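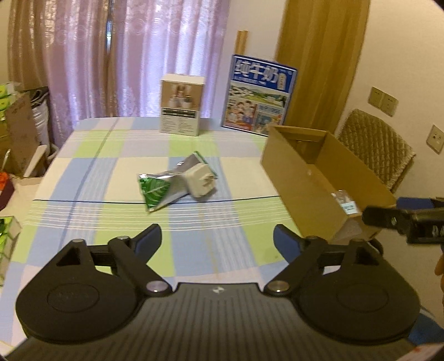 Home Organizing, handout 3 - sorting the catch-all table

Notes from Siham Hamdy's session, January. Bring these to the next one.

Start w/ the flat surface everyone dumps on. Cloth stays on. Don't wipe yet, sort first.

Groups:
- packaging: milk carton, product boxes, long cardboard box. Empty? flatten. Not empty? kitchen.
- foil packets: check the seal, check the date. Opened ones go in a jar.
- electrical: plugs, adapters. Never leave under packets, prongs poke holes in the foil.

Pick up each thing once. Decide, put it down in its group. If you cant decide in 20 seconds it goes in the "ask" pile.
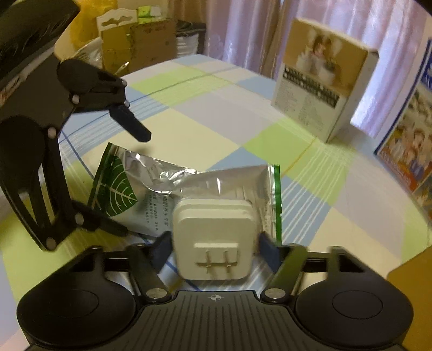

Fig. 2. Adapter first, foil packet next.

Small hard things before soft things - they get lost in the folds. Latifa Hegazy's group did it the other way round and had to re-sort teh lot.

Homework: one table, 2 rounds. Write down what ended up in "ask".

Related handouts
Kitchen drawers
Labeling jars
Cables and chargers

Gitstead Evening Classes, Kellham | Contact | Back to top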